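Dunbar Street Makers and Menders
Minutes of the monthly members' meeting, 11/17/23

Present: Hajar Kabbaj (chair), Mounir Chraibi (minutes), Hatem Abou Zeid, Lahcen El Sherbiny, Mounir Lahlou, and 11 other members who signed the sheet.
Apologies: two, both down with colds. Get well soon!

1. Opening and last minutes

Hajar opened the meeting at 7:05 and thanked everybody for coming out in the rain. The last minutes were accepted with one correction. Item 4 should have said that the small parts drawers are going to the back wall, next to the sink, and the window wall stays as it is. Mounir C. has fixed the copy in the binder.

Lahcen asked whether "the drawers" included the two gray ones without labels. They do. Labels are still wanted, and Lahcen said he would bring his label maker next time.

2. Matters arising

The Torkel lamp is back from repair and works beautifully. Hatem plugged it in during the meeting so we could all admire it, and it stayed on for the rest of the evening. It will live on the sewing side, where the light has always been poor after four o'clock.

The leaky faucet has a new washer. Mounir L. did the job on his lunch break and got a round of applause.

The shelf by the door is still waiting for brackets. The ones we bought are too short by a finger's width. Mounir L. will swap them at the store, and he has the receipt (the minutes note this because last time we did not).

3. Money

Hajar gave the figures. We have $632 in the general fund after the insurance payment. The August rummage sale is still the best thing we did all year, and people kept coming back to that all evening – several members would like two of them next year.

Agreed: $15 for jar labels and marker pens, to be bought before the swap evening. Hatem will buy them.

There was a longer talk about whether to raise the tea money. Lahcen is in favor, Mounir C. is against, and after a good ten minutes we left it where it is until the new year. The tea tin is on the counter as usual.

4. Report from the sorting and weighing evening

Hatem reported, and he was so pleased with how it went that the item ran well over its slot. For those who missed it, the idea was to get people of all ages handling dry goods and small dishes at the big table: scooping, pouring, comparing one dish with another, guessing first and checking after. He had borrowed the idea from his niece's kindergarten and was unsure whether grown-ups would go for it. They loved it! One couple stayed until we were stacking chairs around them.

Points from his report and the talk that followed:

The big table is the right height for it. Standing people and sitting people could both reach, and conversation went across it easily. Hajar said it was the first evening where she had talked with every single person in the room.

Covering the table first is well worth the five minutes. Anything that spills on a flat cover can be tipped back into its container, and we lose much less down the gap by the wall. Mounir L. has offered to keep a supply of covers rolled up behind the cupboard. Tape on the corners only, please, because the long strips took some varnish off last spring.

Clear dishes are lovely for looking through but awkward on a pale surface. Lahcen put his sleeve in one before he noticed it was there, and he was a good sport about it. Suggestions were a dark tray underneath, a ring of colored tape, or simply buying colored dishes. We will try the tray first, as we own one.

Colored bowls were the most popular thing on the table. Pink was fought over, in a friendly way. Hatem would like more in the same spirit from thrift stores, any color except beige.

Spoons: we have plenty of big ones and hardly any small. Please look in your kitchen drawers. Teaspoons and measuring spoons are both welcome, and they don't need to match.
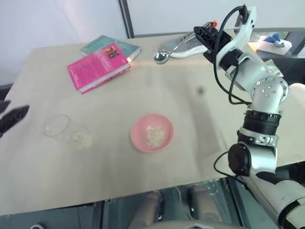 Photo: Mounir Lahlou / Dunbar Street Makers and Menders

Personal belongings on the table came up next. Mounir C. raised it gently. The pink bowl and the clear dishes share the surface with books, and there is a gray and white sneaker lying along the back. Everybody laughed, and then we had quite a useful talk. Agreed: shoes go on the mat by the radiator, books go on the reading shelf, and the table is for whatever is being worked on that evening. Hajar will write this on a card in large letters.

Hatem asked that the pink and teal-green books get a permanent place on the reading shelf, at the end nearest the table. Agreed with great warmth.

Food for handling and food for eating must be kept apart. Anything that has been scooped and poured by a dozen hands goes in the jar marked HANDLING ONLY and never back in the kitchen cupboard. Lahcen asked about giving it to somebody with chickens afterward. Nobody knew anybody with chickens. If you do, speak to Lahcen.

Members agreed to hold the evening again, and to call it the Baketti Table from now on, after the board game Hatem's family used to play with dried beans. There was real excitement about this and four people offered to help on the spot.

5. Swap evening

Mounir L. is organizing. Doors at 6:30, bring up to 3 items per person, clean and in working order. Clothes on the rail, kitchen things on the counter, books and games on the long bench. Last year the clothes ended up all over the place by seven, so we want one person on the rail throughout. Hajar volunteered before anyone else could.

Whatever is left at the end goes home with whoever brought it. We do not have room to store it, and the corridor has to stay clear.

Lahcen will make his orange cake. The minutes record that this was greeted with a cheer.

6. Trirkeck cupboard

The tall cupboard we were given from the Trirkeck office clearance is in place, level, and screwed to the wall. It is a wonderful cupboard. The doors close with a click and there are adjustable shelves all the way up. Current plan, from the top down: seasonal decorations, spare fabric, the table covers, dishes and bowls, heavy tools at the bottom.

Mounir C. wondered about putting the heavy glue up high, out of the reach of children. Agreed, top shelf with the decorations. The key hangs inside the kitchen door.

A tidy-up session is needed to move everything across. Mounir C. and Hatem will start with the dishes and bowls and leave the tools until the swap evening is over.

7. Any other business

Hajar found a green scarf and a single earring on the coat hooks. Both are in the lost property box.

Mounir L. would love to see a beginners' bicycle morning in spring. Lots of nodding around the room. He will bring a one-page plan to the next meeting.

The vacuum cleaner bag is full. Mounir C. to replace.

8. Actions

Hatem: jar labels and marker pens; look for colored bowls; dishes and bowls into the cupboard, with Mounir C.
Lahcen: label maker; orange cake; chickens.
Mounir L.: shelf brackets; table covers; swap evening; bicycle plan.
Mounir C.: dark tray under the clear dishes; vacuum bag.
Hajar: card for the table; clothes rail at the swap evening.
Everyone: small spoons, please!

The meeting closed at 8:50 and several people stayed on for tea. The next meeting will be in the same room at 7:00, and the date will go up on the door once the hall calendar is out.

Minutes taken by Mounir Chraibi. Corrections to him before the next meeting, on paper or in person.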